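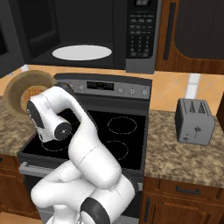
Kitchen scene in simulation, arm over the range, waffle in the bowl on the left.

Rules for the kitchen scenes

14th December

Po-yen Huang asked me to write down the rules we use for kitchen scenes at Hallside before the Belska people start adding their own. Most of them came out of the April review.

Joint limits come from the arm's data sheet and are never widened to make a task reachable. If the arm can't get to the bowl, move the base and log the move. Speed near the cooktop is capped in the config file, and the cap stays on during replay.

A burner counts as hot unless the scene file says otherwise. The planned path has to clear the glass by 30 mm, measured from the lowest point of any link. People check the gripper and forget the forearm, which on a low reach comes closer to the surface than the fingers do.

Collision shapes get reviewed separately from the visible meshes. Cenwood's toaster model shipped with a plain box for collision, fine for avoidance and useless for anything involving the slots. The bowl needs a proper hollow shape or the waffle sits on an invisible lid.

Every task is run with 20 seeds before it is merged. A run with any unplanned contact is a fail, even if the food ends up in the right place. Butkienė would like two grades of contact, light and heavy. I am against it – the force readings from the solver are too noisy at small time steps to draw that line.

We have 1,466 logged runs under the old rules. They keep their old labels and go in a separate folder. Please don't mix them into new results.

Still open: whether the microwave door should be locked by default.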